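We use cookies to keep you signed in and to remember your ticket filters. Accept / Manage

Ticket: Tray pickup aborts on worn floor, cell 2
Product: Thaler arm, Hodine grasp software
Site: Clamton
Status: Open, waiting on vendor
Last updated: 2024-11-30
4 min read

Summary

The arm is supposed to clear things off the floor before the sweeper goes out. It handles cloths and most soft items well enough. Flat trays are the problem. The planner finds the rim, sends the arm down, and then aborts before closing with "grasp confidence below limit." Sometimes it does close, lifts one side of the tray, and drops it.

We were asked to answer a simple question for the Sikia trial: can this setup do the end-of-day floor pickup without a person standing by? Right now the answer for trays is no.

What we expected

Arm approaches, one finger goes outside the rim and one inside, gripper closes, tray goes to the rack. A person does this without looking.

What happens

The approach is usually right. The fingers end up on either side of the rim. After that the software stops trusting what it sees. The log shows the rim edge being redrawn several times in a row, each time in a slightly different place, and then the abort.

Entry 1

Restarted the Hodine service and cleared the cached floor model. No change. Ran the wrist camera calibration from the menu. It passed. Same abort on the next tray.

Entry 2

Raised the close delay from 100 ms to 500 ms in case the arm was still settling when the last frame was taken. It made each attempt slower and did not fix the abort. Left it at 500 for now so the logs stay comparable.

Entry 3

Looked at the saved wrist views from the failed attempts. The floor in that area is tan and scuffed, with old scratches running across it. A white tray on it should stand out, and mostly it does. The shadow is the harder part. It follows the rounded corner of the tray and spreads out soft over the floor, and I think the planner is taking the edge of the shadow for the edge of the rim on some frames. There is also a white splotch stuck to the floor near the tray, paint or plaster by the look of it, and the shadow falls right over it.

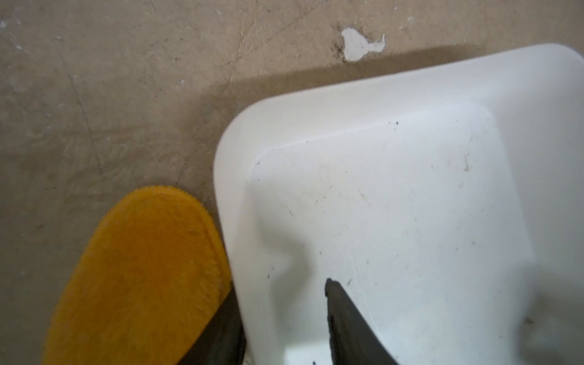 I turned on the edge overlay and replayed the same attempt. The planner drew one line along the outer rim, which is correct, and a second one along the step inside the tray. It then switched between them. With the inner line chosen, the computed grip width is far too wide and confidence drops below the limit. So there are two candidates for the bad edge, the shadow outside and the molded step inside. Either would explain the abort.

Entry 4

Soft items next to the tray make it worse. If something fuzzy is lying close to the rim, the outside finger has to go down between the two, and the depth reading there is poor. The object filter merged a yellow fuzzy item with the tray and reported one object. Moving soft items away by hand fixes the merge, but then a person is doing the chore.

Entry 5

Set the minimum object size filter to 31 to stop it reacting to crumbs and hair in the trays. This helped a little with false detections inside the tray. It has no effect on the rim problem. Kept the setting.

Entry 6

Lowered the confidence limit to see what the arm would do if allowed to continue. It closed on the rim and lifted, and the tray tipped and slid out of the fingers. The force log peaked at 4000 on the raw scale and fell to zero. Put the limit back. I do not recommend running with it lowered.

Workaround

Pick up trays by hand before starting the floor routine. Leave soft items for the arm. It takes a person a minute or two, and the sweeper can go out after.

Questions for Hodine

1. Can the planner be told to prefer the outermost edge on trays and lids?
2. Is there a shadow setting that is not in the menu? The February release notes mention one but I can't find it.
3. Can the merge filter use color as well as depth?

Note for the trial report

Please don't write this up as a hardware fault. The arm reaches the right place. For this chore the software is not ready, and I would not schedule it unattended until the rim problem is fixed and retested on the same stretch of floor.

Ticket stays open.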